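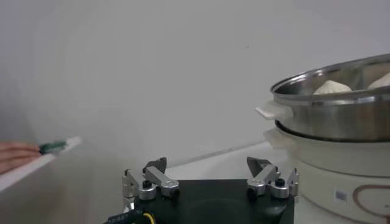
Silver and black hardware, one of its many moods.

Gostari Recipe Cards, v3

Gostari holds 482 handwritten recipe cards from the town of Prurnska, typed up line by line. The oldest is dated 1863 and calls for "enough" lard. Later cards are more precise and no easier to follow.

Files
cards.csv — one row per card
units.csv — old measures and our best guess in grams
stains.txt — words lost to gravy

Known problems
Spelling is left as found, so "dumpling" will not find every dumpling. The Beltunik box has 200 cards, and far too many are for the same plum cake. We kept them all — the families disagree on the sugar.

License
Free to use with credit. Cooking from the data is at your own risk, especially the eel.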